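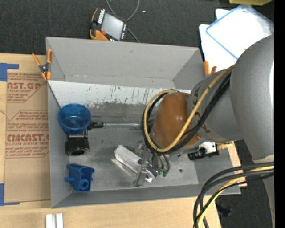 Gray bin on the wooden table.

About Steltis

Hi, and welcome! I started Steltis because I couldn't find a decent place to learn how to fix my own clothes. I'd ripped the lining of a winter coat, the dry cleaner wanted more than I'd paid for the coat in the first place, and the only sewing class near me was a quilting course with a waiting list. So I taught myself out of two library books and a lot of late-night videos, made every mistake there is (I once sewed a pocket shut on a pair of pants I was wearing to work the next morning), and came out the other side with a coat that's still hanging by my front door.

Friends began handing me their jeans. Then friends of friends. After a while I figured it would be more fun to show people how to do it themselves, and that's how the school got going.

What we teach

Mending, mostly. Hems, zippers, buttons, darning, patching, and what to do about moth holes in a sweater you love. Our regular class is 90 minutes long and covers one job from start to finish. You bring the thing that needs fixing and, with luck, you wear it home. If it's a big tear we may send you off with homework.

We also run a longer course called Jomen, which is for people who want to alter clothes as well as repair them. You'll take in a waist, let out a seam, shorten a sleeve with a cuff on it – that last one makes people groan, and I get it, I groaned too. Jomen runs over the winter and sign-up opens in December.

Then there's Bandara, our evening drop-in. No lesson plan, no sign-up, just good lamps, sharp scissors and somebody to ask when your bobbin thread turns into a bird's nest. Doors open at 6 p.m. and we start packing up when people stop talking, so, late.

Who comes

All kinds of people! College students with one good pair of jeans, parents with a pile of school pants worn through at the knee, retired folks who sewed years ago and want to get back into it. You don't need your own machine and you don't need to know how to thread one. If you do have a machine that's been sitting in a closet, bring it in and we'll get to know it together.

Thread and supplies

We buy nearly all our thread from Itik, a small shop that stocks 114 colors of plain cotton and will match a shade if you mail them a scrap. I've tried cheaper thread and I always end up regretting it. You can buy needles, pins and chalk from us in class at what we paid for them.

Our mending log

Every finished repair gets written in a big notebook, with a line about what it was and how it got hurt. We're up to 2871 entries. My favorite still just says "goat."

Come say hello

Look over the class list, pick something, and bring your saddest sweater. If you're not sure your item can be saved, send me a picture of the damage through the contact form and I'll tell you straight – I answer all of those myself, usually with my morning coffee.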